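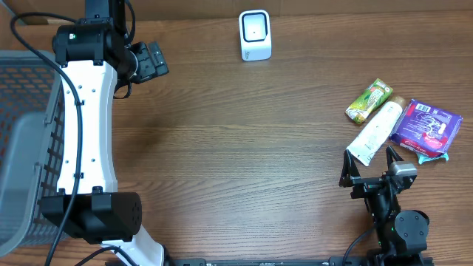
## Staltcombe shop staff teach robot arms to scan the shopping

*September 23, 2025*

Shop workers in Staltcombe have been teaching a pair of robot arms to pick up small groceries and show them to a barcode scanner. Nobody writes any code. A member of staff sits at a set of hand controls, moves them, and the arms on the table do the same.

The project is run by Akolgo, which makes the control software, with goods supplied by the grocery chain Skosico. It began in July and had recorded 293 complete runs by the end of last week. Another 119 were thrown out, mostly for dropped items or a label held at the wrong angle.

Each run uses everyday packets: a small juice box, a white squeeze tube with a gold-coloured cap, a purple pack. The person at the controls has to pick one up, bring it to the scanner and put it in the grey basket.

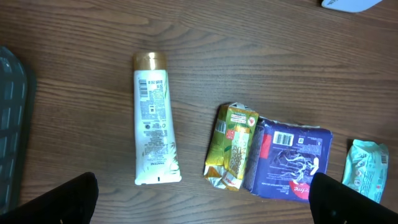
Soft wrappers have given the most trouble. A crumpled foil packet can fold over its own barcode, and staff have been told to take their time over these and start again if the code is hidden. A tube is easier to grip but has to be turned so that the printed side faces the scanner.

Nine members of staff have had a turn at the controls so far. Akolgo says a new starter needs almost 27 minutes of practice before their runs are good enough to keep.

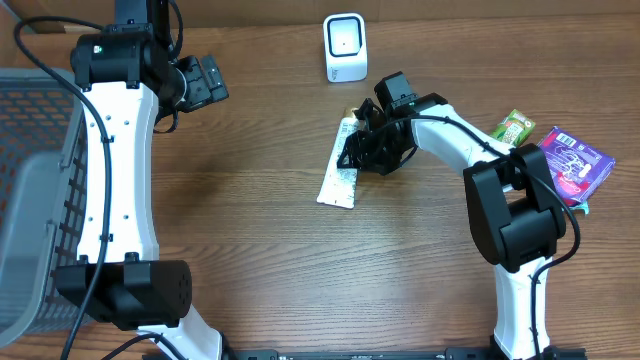 **Clamirau Newsdesk**

The recorded runs are used to train the arms to do the same job on their own. First trials without a person at the controls will use the tube and the juice box only, with wrappers added later.

Skosico said it had no plans to put the arms in its shops. Recording in Staltcombe carries on next month, and staff who want a turn can sign up with their shift manager.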